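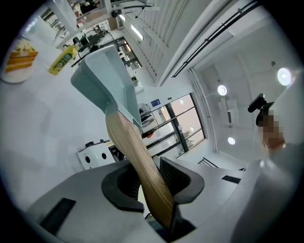 Can a home robot put stuff away yet?

Mylene Mercado
Two kids, toys and tools all over the place by 4 in the afternoon. Saw a clip of the Guvel arm picking things up and putting them in bins. Looked great. Is any of this real for a normal house or still a demo thing? Budget is 3,000, maybe 4,000 if it does dishes too.

tiongson_shop
Short version – no. Picking up one thing with a handle, sure, most arms manage that now. Sorting a mixed pile is where they get stuck. We ran a Gesis on our parts bench in May, 148 bins, and it still needed a person close by for the odd shaped stuff. Thin handles were fine. Anything floppy, forget it. And dishes are a whole other problem, wet plates slide. Wouldnt spend the money this year.

wokolstead
get a robot vacuum and a big basket

Mylene Mercado
Ha, ok. Have the vacuum already, it eats socks. Does the Gesis need its own table or can it go on a kitchn counter?

tiongson_shop
Own table, bolted down. Ours shook the bench bad untill we did that.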